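Moving across the country with a cat and too much stuff - what did you keep?

Started by Fredy S.

Hello all, long-time reader and first-time poster, so forgive me if I ramble. My wife and I are leaving our house in Skemness for a much smaller apartment in Clostatlow, and I am drowning. Twenty years of things! We got a quote from Plarna based on weight, and their estimate came in at 3,181 pounds. I gave away the piano bench, the good shelves and a whole closet of coats, and they came back with 3,004. All that heartache for 177 pounds.

So how do you decide? I keep picking up a gravy boat and putting it down again.

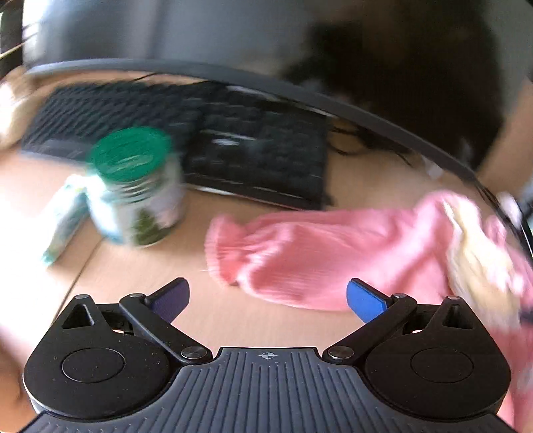
Skemness, Tuesday, August 20, 2024

Sorting tables are my whole life at the moment. I've been at it since breakfast, and every time I clear a spot my wife finds another drawer (she is a wonderful woman and she has so many drawers). The cat has taken over the only chair. Any wisdom at all would be welcome, especially on kitchen things and linens.

jarlath_dolan wrote:
Oh Fredy, I feel for you. We did this move in January with two kids and my mother-in-law's china, and I'd say be ruthless. If you haven't touched it in a year, out it goes. We kept 2 pans and one big pot and I haven't missed the others once.

Eustaquio wrote:
I have to disagree with Jarlath, kindly. I was ruthless when I left my last place and I spent the next year buying everything back at full price, a colander here and a lamp there. The one-year rule is fine for clothes but it's terrible for tools and holiday dishes. Keep the gravy boat! You'll want it in November.

jarlath_dolan wrote:
You can borrow a gravy boat, Eustaquio.

Eustaquio wrote:
From whom? He's moving to a town where he doesn't know a soul.

Sotiris A. wrote:
Both of you have a point, and I'd only add that soft things are your friends. Don't buy bubble wrap. Towels go around plates, socks go inside glasses, and sweaters fill up the corners of a box. And use bags for bedding instead of boxes - they squash into the gaps in the truck, and you can sit on one when you arrive and there's no sofa yet.
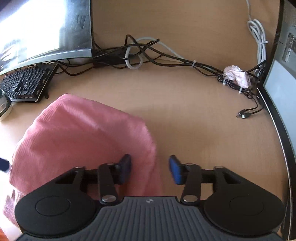 Pink fabric bag on the desk.

Pick bright colors if you can, by the way. My brother-in-law used black trash bags for his comforters and one went to the dump. He still brings it up at dinner.

Abelardo Z. wrote:
Seconding bags. For the cat, pack one small carrier bag with her food, a dish and a blanket that smells like home, and keep it up front with you. Ours cried as far as Ogbonna and then slept the rest of the way.

Fredy S. wrote:
You are all so kind, thank you! I read the whole thread aloud to my wife. She sides with Eustaquio, so the gravy boat is coming with us, and I'm letting go of the waffle iron to make up for it. Jarlath, I did get rid of most of the pans. Sotiris, does the towel trick work for picture frames too, or should I get proper boxes for those?

Sotiris A. wrote:
Towels are fine for the small ones. Get a proper box for anything bigger than a dinner tray, and stand them on edge.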